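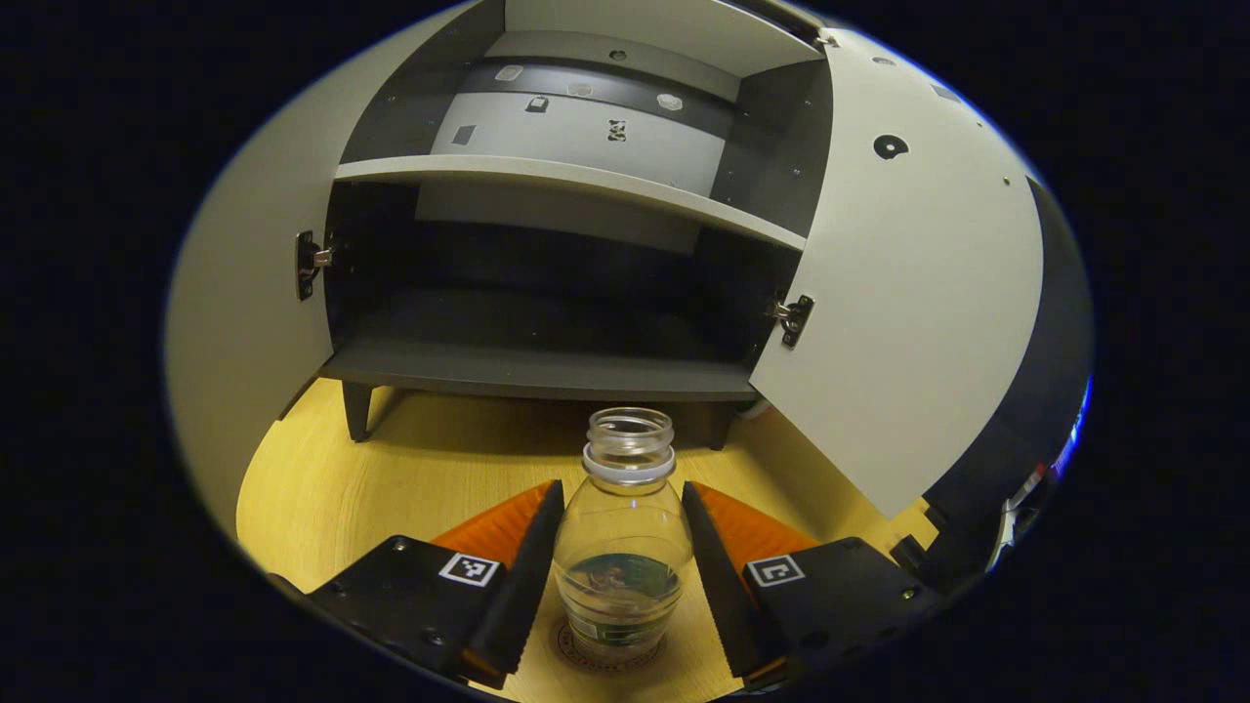
Doors wide open, and a clear bottle in front with a little water left in the bottom.

Small Cabinets, Open Wide: the Grustik two-door

Welcome to the gallery! If you have ever fallen for a piece of furniture small enough to live on top of another piece of furniture, you're in good company. We started collecting pictures of little cabinets in November and the first one up is the Grustik, in light grey with a much darker inside. It's a lovely thing to have on a tabletop, and I keep finding new reasons to open it.

A few notes to go with the picture, for everyone who wrote in after the Skivel page asking for more about the insides.

The colours. Pale grey outside, charcoal grey inside, and the shelf picks up the lighter shade again. I love this! You open two quite plain doors and there is all that dark behind them. It sits beautifully on light wood too, much better than the white cabinet from our Skivel page, which looked a bit lost on the same sort of surface.

The shelf. One shelf straight across, so you get an upstairs and a downstairs. The lower part is deep and goes properly shadowy at the back, so I'd put pale things in there (cream mugs, folded napkins, a ball of string) and keep the dark tins for somewhere else.

The doors. Both swing right out on silver hinges. Do leave space at either side if you are planning a spot for one, as a pair of open doors takes up a good deal more table than the cabinet does by itself.

The legs. Short, dark and tapered, and probably my favourite part. They lift the cabinet just clear of the wood and make it look like a proper sideboard that has shrunk in the night. You can get a duster underneath as well, if it's a thin one.

The bottle. Very handy for judging size! Most of us know how a drinks bottle feels in the hand, and I find that far more useful than a row of measurements.

Still to come are the Seol, which has 3 drawers and no doors at all, and the Pader corner cabinet, which I have wanted to get hold of for ages. If you have a small cabinet of your own, send a picture with the doors open. Messy shelves are very welcome.

Last updated: Jan 8, 2020

Contact us | © Small Cabinets, Open Wide | Back to top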